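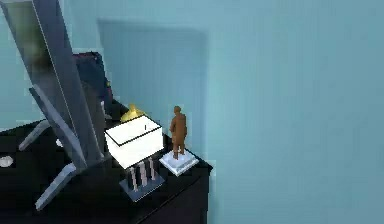 Slide 1. Simulated tabletop, bronze man on the right. The chore is dusting.

**Opening (leave the slide up, don't rush)**

Ask the room: who here would let a machine dust this? Wait for hands. Then ask who would let it dust this if the statue had been their grandmother's.

I'm going to spend most of my time on one boring chore. The title in the program says "Household robots: are we there yet?" and my answer is no, and I'd like to show my work.

**What dusting is**

- Pick a thing up, wipe under it, put it back the way it was. "The way it was" is the hard part.
- Look at the statue. It faces the white box. Its pedestal sits at a slight angle to the edge of the table. Is that angle on purpose? A person who lives in the house knows. A cleaner asks once and remembers.
- Black glossy top. Every smear shows on a surface like that in a real house. Cameras don't love it either.
- The yellow thing behind the white box. From this side you get the top of it and no more. Bell? Dome? You have to move something or move yourself before you can plan a grasp.
- The white box on its little columns. Do you lift by the box or by the base? If it's one piece, either will do. If the box just rests there, one of those is a bad afternoon. (Pause here, people usually laugh.)

**The Arlow trial**

We ran the Arlow controller on simulated tops for most of October. Dragica Bošković wrote the scoring, and she was stricter than I would have been. 28 layouts, one pass each. A pass counted only if every object ended up upright, in its spot, facing its old direction.

- It cleared 6.
- Vendor's own score on the same runs was much kinder, since it counted "object returned to surface" as success. Say this slowly. Lying on its side is returned to surface.
- Most of the misses were rotation. Things went back in the right place looking the wrong way.

Don't get pulled into a fight over the number. If someone says the newer version does better, say fine, send it to Dragica.

**It's only simulation**

Somebody will object that rendered objects are unfair to the robot. I think it goes the other way. Our simulated dust has no grease in it. Nothing in our layouts is glued badly or has a felt pad half peeled off. The light stays put. If the thing can't put a statue back straight under these conditions, I don't see why I should expect better in Stavros's hallway.

**Shop floor, short version**

Stavros Krasniqi visited the Gostex line and came back more cheerful than me, so give him his due. They have two arms loading trays and the arms are good. But the parts are all alike, the trays are fixed, and there is still a person at the end of the line straightening what comes out crooked. Ask who pays for that person when the same pitch is made for a house.

Ernano demo: skip unless asked. If asked: 4 minutes of video, cut in 2 places. I asked for the uncut version and haven't gotten it.

**Where I might be wrong**

- Mal-soon Seok thinks the rotation problem is mostly memory and will be fixed by taking a decent "before" picture. Could be. I'd want to see it work with the yellow object, where the before picture is mostly the box in front of it.
- Vaida Petrauskas says people will just own fewer knickknacks. I have no answer to that, except that it's the house doing the chore for the robot.

**Close**

Back to slide 1. Ask for hands again, same question. Don't comment on the count, go straight to questions. Ludger Meinecke is chairing and he will cut me off at the hour, so if I'm running long, drop Gostex and keep the scoring part.

Water. Clicker battery.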